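Troltia Table Top, white, item no. 3175

The Troltia is a plain white table top for people who want one clean surface for many small jobs: sorting, handicraft, a glass of water, a snack between two tasks. It has no pattern, so you find small things on it quickly. We sell the top alone. Legs from the Lapointe series are ordered separately and fit without drilling.

Many customers ask us if a white top is not too cold in a room with light walls. In our opinion it depends on what you put on it. Next to pale gray tiles the white stays calm, and everything with a color comes forward, even a simple bowl or a bottle.

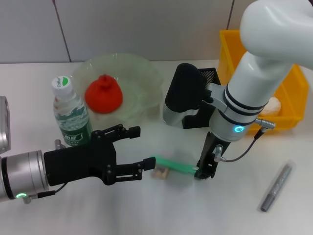
*White table top against pale gray tile, with clear bowl, water bottle and green stick.*

**What is in the box**

- 1 table top, white
- 4 felt pads, self-adhesive
- 2 wall brackets with screws (for use without legs on the wall side)

**Care**

Wipe with a soft damp cloth and dry after. Please do not use scouring powder or steel wool. Marks from a pencil go away with a normal eraser. For ink, try first a little dish soap and wait some minutes before you wipe. Hot pots need a mat under them.

**Mounting on a tiled wall**

The brackets can be fixed in tile, but the screws in the box are made for wood. Ask for screw set 413 when you order, it is without extra charge. Drill slowly and without hammer function.

**Delivery**

Nasance delivers the top flat, with corner protection. Please open the carton on the day it arrives and look at all the edges. If you find damage, write to Jocelyn Dhillon in our customer service and add your order number. The smaller Teda top is sold out and comes back in April.

Page updated: Nov 29, 2022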